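Section 4: Choosing and setting up a chore

Read this section before you write your first task sheet. It applies to the Kollness bench and to any flat table used in its place. The Pratico task sheets cover two kinds of work, putting things together and using kitchen tools. Both are done here with hand-held grippers.

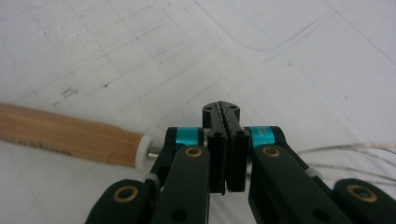
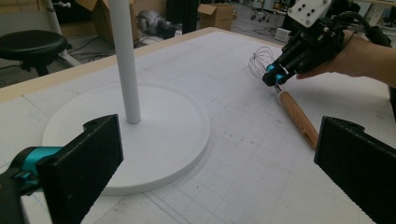 People who open this guide usually want to know one thing: can a machine do this job yet? For most household chores the answer is still "part of it, on a good day." Picking up a tool and carrying it across a table is within reach. Using it well is harder. A whisk is a fair test, as the thin wire loops give way when pressed and the wooden handle can turn in the grip. A dowel with a metal pin at its end asks for something else, a straight approach and very little sideways push. Treat these as separate skills and give each its own sheet.

## 4.1 Rate the chore

1. Write the chore as one sentence with one verb. "Hang the whisk" is a chore. "Tidy the kitchen" is not.
2. Do it yourself with your bare hands and note where you slow down.
3. Do it again with the hand-held gripper. If you can't finish with the gripper, don't expect a robot arm to.
4. Rate the chore on the Wikham scale:
 - **Ready:** rigid parts, open access, loose fit
 - **Try it:** light contact, one tight fit, or a handle that may turn
 - **Wait:** cloth, liquids, or parts that must be felt to be found

> **Note:** Most shop-floor jobs rate one step better than the same job at home. Parts arrive facing the same way and the bench stays put. Kitchens change every day.

## 4.2 Prepare the table

1. Clear the work area of anything the sheet doesn't call for.
2. Draw start positions in pencil. Leave old marks if they don't confuse you – they do no harm.
3. Check that any stand sits flat on its base.
4. Open and close each gripper fully, and look at the pivots for play.
5. Route cables away from the fingers and behind the hand.

> **Caution:** Keep your free hand clear of the linkage when the fingers close. The arms move toward each other and can pinch.

## 4.3 Run the trial

1. Start with the fingers open and clear of the part.
2. Approach slowly and stop just short. Check the line of the fingers against the part.
3. Close, lift, and carry out the single action on the sheet.
4. Set the part down and open the fingers before you move away.
5. Record the result as pass or fail. A dropped part is a fail even if you catch it.

Plan on 200 runs for a chore rated Ready and 500 for one rated Try it. Take a break when your wrist gets tired – tired runs are jerky and will have to be thrown out.

> **Note:** If two trainers get very different pass rates on the same sheet, the wording is probably at fault. Send it to Austra Grīnberga for review before the next Cele update in June.

Section 4 last revised 04/10/2021. For fitting new finger pads, go to Section 5.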